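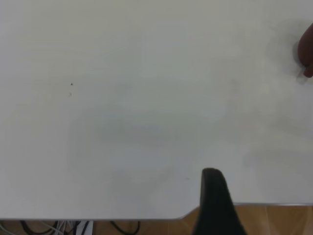
Tabletop (furniture)

Search this reference
Enter a word or phrase Go

Print this article | E-mail this article

A tabletop is the flat upper part of a table, on which things are set down, eaten from or worked on. It rests on legs, a pedestal or a frame and may be fixed or removable. In trade catalogs the word also covers tops sold alone, without a base.

Color and finish

White tops are common in kitchens, classrooms and workrooms. A smooth white surface takes on the tone of the light that falls on it. In dim light it looks grey, and one part of the same top may lean toward lavender while another leans toward yellow. Objects standing on it throw soft grey shadows, darkest close to the object. A dark reddish-brown piece stands out strongly against such a top, and so do specks and small marks that a patterned surface would hide.

Marks and wear

Makers and repairers usually separate marks into three groups. Specks are small and dark and often lift with a damp cloth. Smudges are pale, with blurred borders, and may show only from certain angles. Streaks are long and faint; some are left by wiping and others are fine scratches. A fingernail drawn across the line will generally tell a scratch from a residue.

The Hunstead workshop of Aurelio Villaseñor used a printed chart of these marks when grading secondhand tops. His successor, Hermenegildo Esquivel, added a fourth group for heat rings.

Sizes

The Wudness catalog lists its plain white top as No. 939, 40 inches long and 32 inches wide. A longer version, No. 1007, was made for the Pacheco line and was dropped when that line moved to round tables. Both were sold with undrilled undersides.

Care

Plain tops are wiped with a soft cloth and mild soap, then dried. Scouring powder dulls a smooth finish.

See also: Desk; Trestle table; Workbench

Contact us | Copyright Prurnuvora Reference | Back to top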